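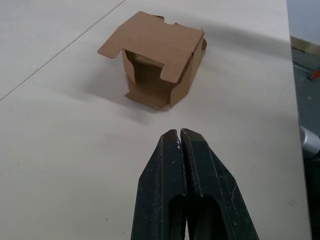 **Do the fold-together mailer boxes need tape, or do the tabs hold on their own?**

I'm mailing out candles for the first time and bought a stack of the flat brown cardboard ones with the tuck-in flaps. I've only ever used regular cartons where you tape the bottom, so I'm a little lost. Posted by Panine

**Flornine**

The tabs are plenty for the bottom and sides, but put one strip of tape across the front of the lid if it's going in the mail. I've been using this kind for 5 years and the bottoms have never given out on me. It's the lid that can work its way open if something leans on it.

What helped me most was creasing every fold line before putting anything together. Just bend each one all the way over, then let it relax. Fold the sides up first, tuck the little corner flaps inside, then roll the side walls down over them until the tabs drop into their slots. If a tab won't go in, the crease usually isn't sharp enough yet – run the back of a spoon along it and try again. My first one took me nearly 19 minutes and I bent a corner so badly I had to throw it out, so don't feel bad if yours fights you!

Also, candles are heavy! Put some crumpled paper under them as well as around them.

**Anance**

tape everything, why risk it. 2 strips on the lid and one around the middle

**Nutsugah**

I'd go with Flornine on this one, though I do tape the sides too if the box is going to be really full (bulging sides can pull the tabs loose). Paper tape looks nicer on brown cardboard and you can write on it. And build one empty before you do the rest, because some styles go together in a different order and the sheet that comes with them is usually no help at all.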